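4.2 Replay value and the order of stages

We had expected players to settle quickly into a favorite route through Zerkgate, and most of them did. What surprised us was how fond they grew of the slow opening stage, which we had very nearly removed in March.

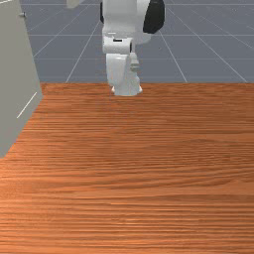 Figure 3. Arm and gripper at the far edge of the tabletop (rendered).

Of the 18 players, 10 finished the game a second time, and they were kind enough to write us long notes about it – far longer than we had asked for. Many compared it warmly with Triltbridge, where the stages also open in any order but the bosses are gentler.

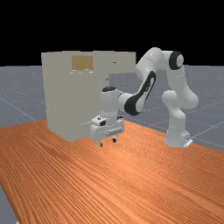 Figure 4. White and black arm on the wood-grain table (rendered).

Scores above 900 were earned almost entirely on second runs, so we would be careful about calling the late bosses too hard.
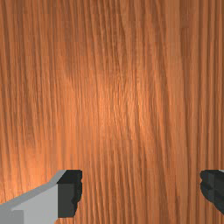 Players also had plenty to say about how Zerkgate looks, and we enjoyed reading every word of it. Several felt that its floors were too plain next to the lively backdrops. An orange-brown wood with wavering streaks and a glossy highlight, as in the close view here, is the sort of surface we would gladly try in the Wendach stage – though only once the jumping there feels right.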